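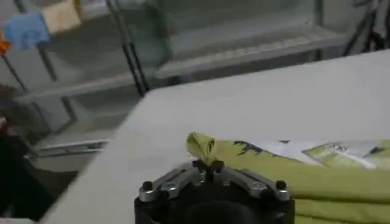
The contract with Forden Laundry said the folding cell would fold 275 items a shift, and by November it was managing 126 and a great deal of sighing. The sighing was the air line, which I fixed first because it was easy and because the manager was watching. The rest was harder. The arm would come down, close on a corner, lift it, and somewhere between the table and the turn it would think better of the whole thing. I had sent it after the same yellow-green cloth since breakfast, the one with the white print on it, and there it was again with a twist of the corner pinched between its black fingertips, as nice a grip as you could ask for. I held my breath. The arm turned and the cloth slid back to the table like somebody getting out of a bath.

"It did that yesterday," said the manager.

"Did it do it the same way?"

"It did it at a different time."

I wrote this down. You have to write things down in front of customers. At Grostberg, where I trained, they told us that a closed notebook costs the firm more than a broken gearbox, and they gave us all notebooks, which came apart.

I drive a van for Trellard Automation, who did not build the cell, or sell it, but who bought the firm that had. My predecessor had left a service log in the cabinet door. It was three pages long. The first page was a proper record, with torques. The second said "adjusted" eleven times. The third had a drawing of a duck.

It was quite a good duck.

I began with the pads. Everyone begins with the pads. Fabric leaves a bloom of lint and softener on anything that touches it, and after enough of that a fingertip has all the grip of a buttered spoon. I put the arm in hand-guiding, locked off the cell, hung my tag on the isolator, and wiped each fingertip with the blue stuff until the wipe came away clean. The manager asked whether he could have done that himself. I said that he could, and that it was on the weekly sheet, and we both looked at the weekly sheet, which was pinned behind a calendar from a tyre firm and had been signed up to the end of the year.

"Saves time," he said.

With clean pads it dropped the cloth slightly later.

Next came the linkages. A gripper of that sort has a lot of small joints, and each of them is allowed a little play, and if they all take their allowance on the same day you have a problem. I waggled the fingers. The left one was fine. The right one had a looseness in it that I could feel more than see, a sort of shrug. I put a driver to the screw on the outer end and it went round nearly a third of a turn before it bit.

I was pleased with myself. I took it out, cleaned the thread, put a drop of the threadlock on and did it up to the figure on the first page of the log, the page from before the duck. I did the other side as well so it wouldn't feel left out. Then I reset the finger zero, which takes two minutes if the pendant battery is charged and forty if it isn't. I had a sandwich at the thirty-minute mark.

It dropped the cloth exactly as before.

"That's consistent, though," said the manager. "That's better than it was."

I rang the office at Baran, where they keep the people who know things. The person who knew about grippers was at lunch. The person who was covering for her asked me to read out the grip force, so I did. He asked me to read it again. Then there was some typing.

"That's the glass recipe," he said.

"The what?"

"For wine glasses. We did a cell for a caterer. Somebody's loaded the glass recipe."

I looked at the pendant. There were seven recipes on it and none of them had a name. They had numbers, and the numbers did not start at one. Recipe four was selected. I asked him which was towels and he said that it depended who had set it up, and I said I thought that was probably the man with the duck, and he went quiet in the way of somebody who has met the duck before.

"Try six," he said.

I tried six. I took the tag off, shut the gate, pressed the green button and stood where the floor is painted for standing. The arm came down, closed on the corner, lifted and turned. The cloth went with it, all the way over to the fold plate, and was laid down with what I can only describe as contempt.

The manager clapped once and stopped.

We ran it for an hour. It folded tea towels, pillowcases and one apron that had got in by mistake, and it folded the apron beautifully, strings and all. I filled in the log. I wrote the torque for both screws, the pad clean, the finger zero and the recipe, and I wrote on a strip of tape SIX IS CLOTH and stuck it to the pendant. There was half a page left at the bottom.

"What was it, in the end?" asked the manager. "In case they ask me."

"Wrong setting."

"Who'd have changed that?"

I said it was hard to tell from the records. He nodded and went to move the calendar. When I had packed the van I came back for my flask, and he was at the cabinet with the weekly sheet and a pen, signing January.

I put a small pond round the duck and drove home.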